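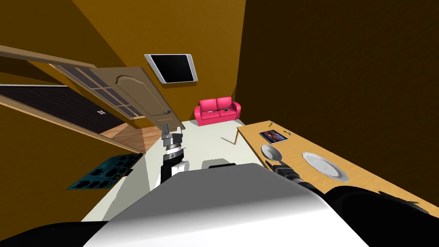
Backups to second site stop part way through since server move

Status: Closed
Product: Jandix Backup
Site: Folldale office
Opened: October 22, 2019

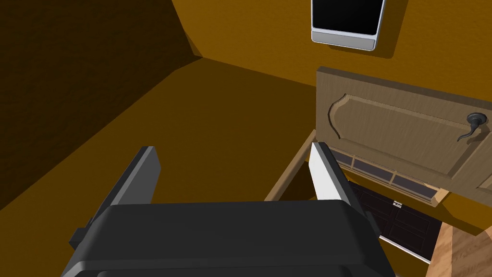 Matilde Quintela
Office systems, Mohamedi

We moved our file server to the Folldale office at the weekend and the nightly backup has not finished once. It starts on time, copies for a while and then stops. The log ends with "remote closed connection" and the job is marked Incomplete. No files are reported as locked or missing.

The total to copy is 775 GB. On the first night it stopped at 80 GB and on the second it got a bit further. When I start it again by hand it checks everything from the beginning, so the working day has begun before it copies anything new.

What I have tried so far:
Restarted the server and the backup service.
Removed the job and made it again with the same settings.
Turned off the virus scanner for one run.
Swapped the network cable and moved to another port on the switch.

None of these made a difference. The old office used the same job and the same storage account without trouble. The only things that are new are the building, the router and the line, which comes from Histier.

Reply from Simão Neves, Jandix support

Thanks for the log. The connection is being closed at the far end or somewhere on the way, and your server only finds out when it next tries to send. Before changing anything, could you please:

1. Open Settings, then Transfer, and tell me the value next to Idle limit.
2. Run the connection test and leave it going for at least an hour.
3. Send me the name and firmware version of the router.

Please leave the virus scanner switched on while you do this. You can rule it out.

Matilde Quintela

Idle limit is set to 0, which I take to mean none. The connection test ran for the full hour with no errors. Router details are in the message I sent to your support address, as I would prefer not to post them on the open page.

I noticed one more thing. The job always stops on the Accounts folder, or just after it. There is a mail archive in there, a single very large file, and the progress bar sits still for a long time when it gets to it.

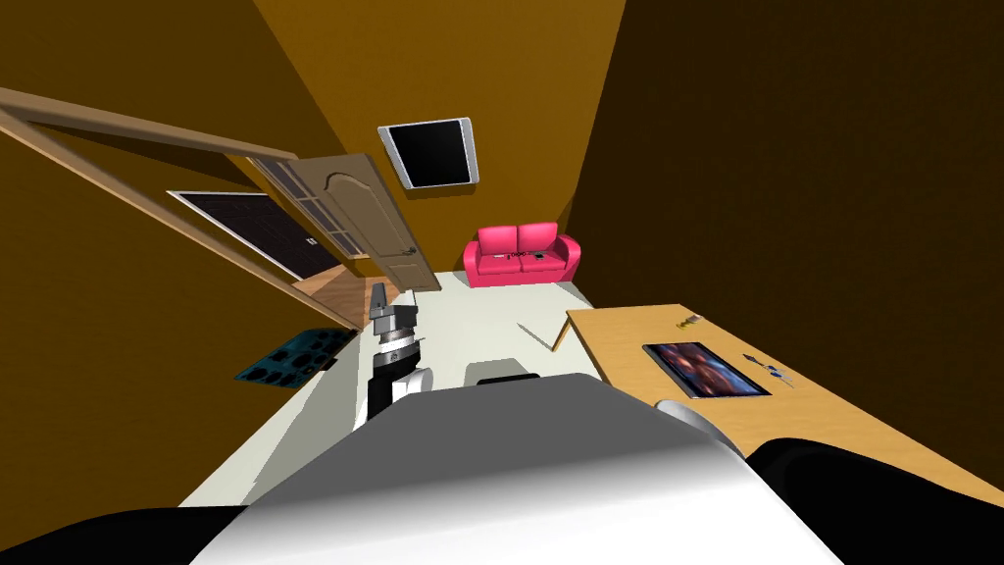
The same file was in the job at the old office and I don't remember it being slow, but I never sat and watched it there. I can leave it out tonight if that would help.

Simão Neves

Yes, please leave it out tonight. While Jandix compares a large file with the stored copy, nothing is sent over the line. Your router drops any connection that has been quiet for 6 minutes. The connection test sends a small packet every few seconds, so it would never be dropped.

If tonight's run finishes, do this:

1. Put the mail archive back in the job.
2. In Settings, Transfer, tick Keep connection open.
3. Set the interval to 60 seconds and save.
4. Restart the backup service. The setting is not picked up until you do.

Matilde Quintela

Finished without the archive. I have put it back, made the change and restarted the service. Will report tomorrow.

Matilde Quintela

Full job complete, archive included, no warnings. Conceição Salgado restored a folder from it on her own machine and the files opened. Please keep the ticket open until we have had a few more nights.

Simão Neves

Left open as asked. The next version, due in November, will have Keep connection open ticked for new jobs. Existing jobs keep whatever setting they have now.

Matilde Quintela

No failures since. Fine to close.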